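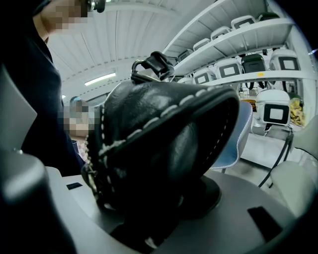
Glossy black bag with the short handle, seen from the hand-held gripper.

Thread: Hard fingers or soft fingers for shiny bags?

stitch_and_grip
03/03/2026
Good morning to all. I am working with the hand-held gripper on bags and other sewn goods, and I would like to hear opinions before I order new fingers. The photo at the top is from my wrist camera. My present fingers are the molded ones from Landar. They close well and they are easy to clean. On the glossy leather I am less happy. When I take the bag by the body, the fingers slide toward the seam and then they stay at the row of white stitching. When I take it by the handle, the bag swings, and the ring on the left side lets the handle turn.
I tested two sets until now, the Landar and the soft ones from Vidmar. With the Vidmar I had fewer slips on the body, but the tips bend and then I do not know any more where exactly the contact is. My supervisor prefers one set for all objects. Which would you choose?

palletmouse
Vidmar, no question. We changed in October and I would not go back. Glossy leather needs a soft surface with a large contact area. Hard fingers on a rounded body touch in one small place and the rest is luck.

kelvin_drop
I don't agree with palletmouse. Soft fingers are nice for the demonstration and bad for the data. If the tip bends each time differently, your policy learns the bending. I would keep the hard fingers and glue on a thin rubber pad. It costs almost nothing and the geometry remains the same.
Also, what opening do you have? The body in your photo looks very full. If the fingers must open to the maximum only to get around it, the choice of material is the second problem.

stitch_and_grip
Thank you both. My opening is 65 mm, so for the body I am taking an edge and not the full thickness. Maybe I should have written this in the first post.
The rubber pad I did try. It was good at the beginning, then it collected dust and the grip became worse than without it. It is possible that I used the wrong rubber.

palletmouse
With 65 mm you will always be pinching an edge on a bag like this. Then I say even more strongly soft fingers.

northbench
May I ask about the camera instead? I see the ceiling panels are curving, so the lens is quite wide. On the leather there are strong bright spots from the lamps. We had the same trouble at Driltside with patent shoes. The highlight moves when the hand moves, and our tracker followed the highlight and not the shoe. We changed the fingers twice before we understood that the tracker was the guilty one.
Before you buy anything, fix the exposure and repeat the same grasp. If the position error goes down, then your fingers are maybe innocent.

kelvin_drop
+1 to northbench. Auto exposure is terrible for this. A black object fills the middle of the picture, the camera makes everything brighter, and the highlights burn out.

stitch_and_grip
This I had not considered. The exposure was on automatic all the time. The stitching is a good feature for the tracker, I think, it is white on black and it follows the edge of the front panel. So if I darken the picture a little, the stitching should survive and the bright spots should become smaller.
For the bag I am using a round mount under it, and the bag is sitting on it tilted. Does anybody see a problem with this?

northbench
The mount is fine if you never touch it with the lower finger. In your view the right lower side of the bag is very near to the rim. I would come from the left.

gearhound_6
Different opinion from me: do not take the body at all. Take the handle, close to the ring, and go slowly. We use the Stirnthorpe controller with the force limit on level 6 and the swing is small. Lower than that, the leather slips, and higher leaves marks on the handle.

palletmouse
Going slowly is not a solution when you must record many grasps per hour.

gearhound_6
It is a solution when the fast ones are thrown away afterward.

stitch_and_grip
Please, no quarrel, both arguments are useful for me. I have now repeated the body grasp with the exposure fixed and the Landar fingers. The tracking is clearly calmer. The sliding is still there, so the fingers are not fully innocent. Tomorrow I will do the same with the Vidmar set, coming from the left, and after this the handle grasp like gearhound_6 wrote. I don't have the Stirnthorpe, but my controller also has a force limit.

kelvin_drop
Please log the finger opening at the moment of contact too. Otherwise we will discuss the bending again next week.

stitch_and_grip
Yes, I will log it and put the table in this thread.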